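Search this site Search Go

About us

Hello, and thanks for clicking on the page that most people skip! I'm one of the two people who started Grarari, and I've been told to keep this short, so we'll see how that goes.

Grarari makes software for robot arms. We don't build the arms, we don't sell them, and if you ring up wanting one we'll happily point you at somebody else. What we write is the stuff in the middle: the part that looks through a camera, works out where things are, decides how to get a gripper to them without clouting the furniture, and then keeps the whole lot steady while it moves. If you've ever watched an arm stop dead in mid-air for no reason you could see, you'll know why somebody needs to care about this.

We began in Kostside with 2 desks, one secondhand arm and a lot of tea. My co-founder had spent years on motion planning and I'd come from the camera side, and for ages we'd been grumbling to each other about the same thing from opposite ends. She'd get a lovely smooth path to a spot where the object wasn't. I'd get a lovely accurate position that the arm had no sensible way of reaching. So we put the two bits of code into one program and made them argue with each other, and that became Derell.

Derell is our main product and it's what most of our customers know us for. It's a planner that keeps looking while it moves. Plenty of systems take one good picture, make a plan and then go for it with their eyes shut (more or less). Derell takes a fresh look all the way along and nudges the plan as it goes, so if a box has slid a bit to the left, the arm slides a bit to the left too. It runs on an ordinary office computer, which was a rule we set ourselves on day one and have regretted several times since, mostly late at night.

Then there's Worku, which is newer and which I'm very fond of. Worku is the tooling: it records a run, lines up the camera view with the joint readings and the gripper opening, and lets you scrub back and forth until you find the moment things went wrong. We wrote it for ourselves because we were sick of squinting at log files. A customer saw it over my shoulder on a visit and asked how much it was, and I made up a price on the spot. (It's gone up a bit. Sorry.)

A lot of our days are spent on wrist views, where the camera rides along with the gripper. I love them. You get a close look at whatever is between the fingers and you don't have to worry about the arm getting in its own way. You also get blur whenever the wrist moves quickly, and big blank stretches of wall that give the software nothing to hang on to, and the fingers themselves taking up a fair bit of the view. Those are the pictures we want our code to cope with, so those are the ones we work from.
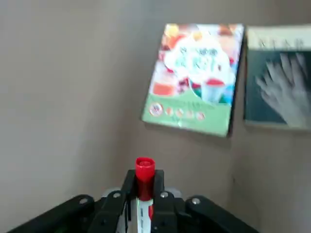

Wrist view in our Kostside workshop: red-capped marker in the fingers, plain walls, a bit of motion blur.

Pens are a favourite of ours, by the way. They're thin, they roll, they like to twist when you pinch them, and a pen held at a slight tilt will miss a pot that the same pen held upright would drop straight into. We've got a standing set of 40 household objects that every release of Derell has to get through before it goes out of the door, and I'd say the marker pens have held up more releases than everything else put together. The sponge has never given us any bother at all.

Our run library now holds 2,044 recordings, all made by us, all gone through by a person in Worku before they're kept. We throw very few away. The messy ones are useful, and the fast, smeary ones are where the perception team learns the most about what the tracker does when it can't get a clean edge.

There are 14 of us these days. Perception, planning and control all sit in the same room, on purpose, and whoever broke the build makes the next round of drinks. We've got two people who look after customers and who both write code as well, so when you email us with a problem you'll get somebody who can open the file and fix it. Nobody wears a suit. A few of us cycle in, and there's a long-running disagreement about the radio.

Who do we work with? Small packing firms, a couple of university labs, a company that sorts returned parcels, and quite a few people with one arm and a big idea. We like the last lot especially, as that was us! If you're just starting out, the starter version of Derell is free for a single arm and comes with the same manual everybody else gets.

We open the workshop to visitors every June. Come and have a go, bring something awkward for the gripper to pick up, and stay for cake. If you'd rather just ask us a question, use the form on the contact page and one of us will write back.

Page last updated 2018-05-01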